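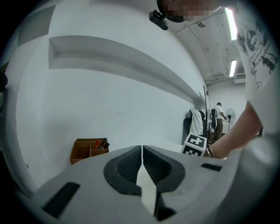
Garra cinzenta de uso manual, cubo branco com marcadores e antebraço com pulseira.

VISTORIA DE SEGURANÇA CONTRA INCÊNDIO, EDIFÍCIO VILLANUEVA, PISO 2
Vistoria de julho, terça-feira, início às 9h20
Inspetora: Yaneth Agudelo
Acompanhou: Kevin Betancur, pela administração

1. Extintores dentro da validade
Conforme. As etiquetas estão todas em dia e com a mesma letra, inclusive a do extintor do corredor norte, que no relatório anterior constava como "em recarga". Pedi o comprovativo da recarga. Ficou de ser enviado.

2. Acesso livre aos extintores
Não conforme. O da copa está atrás de um carrinho de limpeza. Disseram-me que o carrinho "nunca fica ali". Estava ali também na vistoria passada.

3. Portas corta-fogo
Conforme com reserva. A porta da escada B fecha sozinha, mas só à segunda tentativa. A Graltgate garante por escrito que a mola foi trocada. Não vi fatura nem peça velha.

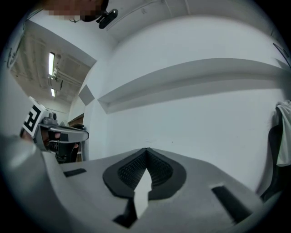 4. Iluminação de emergência
Não conforme. O teste deveria durar 80 minutos segundo o plano interno; o registo mostra 20, assinado como "teste completo". O Sr. Betancur entende que é suficiente. Eu não entendo assim, e o plano também não.

5. Sinalização de saída
Conforme. A seta junto aos elevadores aponta finalmente para a escada. Falta retirar a antiga, que continua encostada à parede a apontar para o arquivo.

6. Detetores de fumo
Pendente. A central Jistomov não apresenta falhas. Também não apresentava quando o detetor da sala de reuniões estava tapado com fita desde a pintura, portanto o painel limpo diz-me pouco. Quero ensaio detetor a detetor, com fumo de teste e folha assinada por quem o fizer.

7. Quadro elétrico
Não conforme. Porta sem chave, esquema desatualizado, dois disjuntores identificados como "outros". 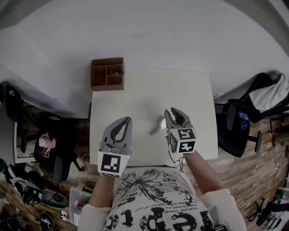
8. Simulacro de evacuação
Não verificável. O relatório da Rindine fala em evacuação "exemplar" e não indica tempo, ponto de encontro nem lista de presenças. Nassoro Mwakyusa, delegado do piso, não se lembra de ter ouvido o alarme.

9. Orçamento de correções
Foi-me apresentado um valor de 2.686 euros para "adequação geral". Sem discriminação por item não dou parecer.

Resultado: aprovação recusada até resolução dos itens 2, 4 e 7. Os itens 6 e 8 exigem documento original, não resumo por correio eletrónico.
Cópia para Zahira Oei.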